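Rovance Household Handling Project
Interim report to the Ostton Fund, period ending 17 Jul 2024

Work since January has gone mainly into the bathroom and dressing-table tasks. Kitchen tasks were signed off in the last report and have not been reopened, apart from a short rerun of the cutlery drawer after Bakhtiari changed the wrist software.

We recorded 1463 demonstrations in the period against a target of 1126. Of these, almost 700 involve small flat items lying on a hard surface, which was the gap you asked us to close.

Putting things back in a drawer is now dependable if the drawer is already open. Folding flannels is not, and we have stopped quoting a figure for it until the test is the same at both sites. Wiping down a basin works on plain basins only.

Picking up thin items remains the weakest part. The arm tends to push a nail file or a comb along the table before it gets hold of it, and on a bad run it gives up. Objects with a rounded handle do better than flat ones. We had hoped to have nine bathroom items passing by now and will need the next quarter to get there.

Spending is within budget. The Uvell order for replacement fingertips was late and the cost falls into the next period.

Combs are being worked on at present, with the fine-toothed kind first.
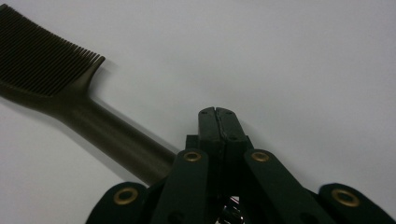 Yhon Cuadros feels we are still choosing the easy version of the job, and has asked that the next round start with items left in a heap in a basket, as they would be in most homes. "A person tidying up doesn't get one thing at a time on a clear table," was the comment. We agree and have moved the mixed basket test forward. It will need extra bench time at Ostton, to be confirmed.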